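Dutari to Restore Five Regional Features for Fall Screenings

The film archive Dutari has started restoring five features made outside the big studios in the 1970s and early 1980s, and plans to show them in its own theater beginning in October. The group announced the titles this month along with a short account of how they were picked.

All five were shot on 16mm, mostly with local crews and casts who had other jobs. They played at campuses, union halls and a handful of art houses when they were new. Two had a second life on late-night public television. The other three have not been shown in public since their first runs, as far as the archive can tell from its paper records.

The best known of the group is "Barua," a two-hour drama about a ferry operator whose route is being shut down in favor of a bridge. It is named for the boat. Older viewers may remember it from a VHS release that ran twelve minutes short and was badly cropped on the left side. The restoration will return the missing minutes, which include most of the town meeting and a long shot from the ferry deck at dusk that critics wrote about at the time and that home viewers never got.

The other titles are a cannery comedy, a courtroom film shot almost entirely in one borrowed room, a portrait of two sisters running a motel, and a half-documentary picture about a strike at a glass plant. The archive has not released full credits for the last one. Several people appeared in it under made-up names, and Dutari says it is still working out how to list them.

Work on "Barua" is the furthest along. The camera negative was found in good shape except for the second reel, which has shrunk and has mold damage along one edge. For that reel the lab is using a print that was made for a festival and put away afterward. The print is a little softer and has more contrast, so the change will be noticeable to anyone watching for it. Dutari decided against heavy digital cleanup to hide the join.

Scanning is being done by Stendent, a lab that has handled the archive's sound work for years and added a picture department more recently. The first pass on "Barua" turned up 3608 spots of dirt or damage that the software flagged for a person to check. Many were left alone. Some were reflections off the water, and the software had marked them as scratches.

Sound has been harder. The magnetic tracks for the cannery film have a strong vinegar smell and had to be played slowly, in short sections, with rests between. The dialogue came through. The music is thinner than it should be, and the archive is asking anyone who worked on the original mix to get in touch if they kept tapes.

There is also the question of color. None of the five has a surviving approved print that everyone agrees on. In the motel film, for example, one print runs warm and another runs green, and both were struck the same year. The lab is working from the production notes – which mention faded wallpaper and "no gold" – and from a set of slides taken during the shoot. A finished version is expected by the end of August.

Films like these have often been left out of histories of the period. Most books on American movies of the 1970s stick to the directors who moved into the studios, with a chapter on New York. Regional features tend to get a paragraph. Part of the trouble is access, as writers cannot say much about films they have no way to see. A program note from the archive makes the same case and adds that the regional films were not one movement. The people who made them mostly did not know each other. What they shared was cheap stock, a few grants and the same two or three distributors.

The note also argues with the habit of calling them plain or artless. The courtroom film is built out of very long takes, some of them running close to a full magazine, and the strike picture cuts between staged scenes and news footage without marking which is which. Reviewers in the 1970s complained about that. It would hardly raise an eyebrow today.

The series will run in the smaller of the archive's two auditoriums, the Wulard Room, which has 16mm and digital projection. "Barua" opens the program and will be shown twice. The remaining four get one evening each. An original print of the cannery film will also be screened for comparison in an afternoon session, with the reels changed by hand and short breaks between them.
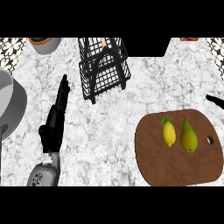 Marble countertop with a potted plant and black-and-white patterned tile. Computer rendering.

Evening shows start at 7:30 p.m. and the afternoon session at 2 p.m. Tickets go on sale in September through the box office and the archive's website. Members can book a week early. A pass for the whole series will be offered, though it does not cover the afternoon session, where seating is limited.

The new versions will have English captions, and the two films with stretches of Portuguese dialogue will be subtitled in full for the first time. In the 1970s prints those scenes played without any translation. The archive went back to the scripts to see if that was on purpose. In one case it was, so that film will also be available to theaters in a version without subtitles, on request.

After the October dates the films will be offered to other theaters and to college film programs. Rental terms have not been set. Dutari said it expects to supply digital copies in most cases and will lend the older prints only to places with two projectors and a trained projectionist in the booth.

No home release has been announced. Music rights are the main holdup, mostly on the motel film, which has a jukebox playing through nearly every scene. The archive has cleared all but three of the songs. It does not want to replace any of them, as the characters sing along to at least one.

A booklet with new essays, reprinted reviews and the production notes for all five films will be sold in the lobby during the run. The notes for the courtroom film include the floor plan used to work out the camera moves, with the corrections in pencil.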